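The Valside Ferry

My father worked the Valside ferry until the November they closed it. He sold tickets at 60 cents each and kept the stubs in a tin, 500 to a bundle.
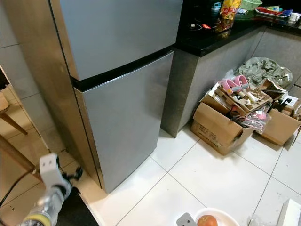 The bridge opened on a Sunday. He walked across it once, came home and did not talk about it. He stood in the kitchen with one hand on the black counter and looked at the silver refrigerator for a while – then he asked if I wanted eggs.

After supper he got out the tin. The last bundle was 12 short. He put a rubber band on it anyway and went to bed.

More stories
Lamov in Winter
The Multar Road
Sleiman's Dog

Contact | Copyright Valside Stories | Back to top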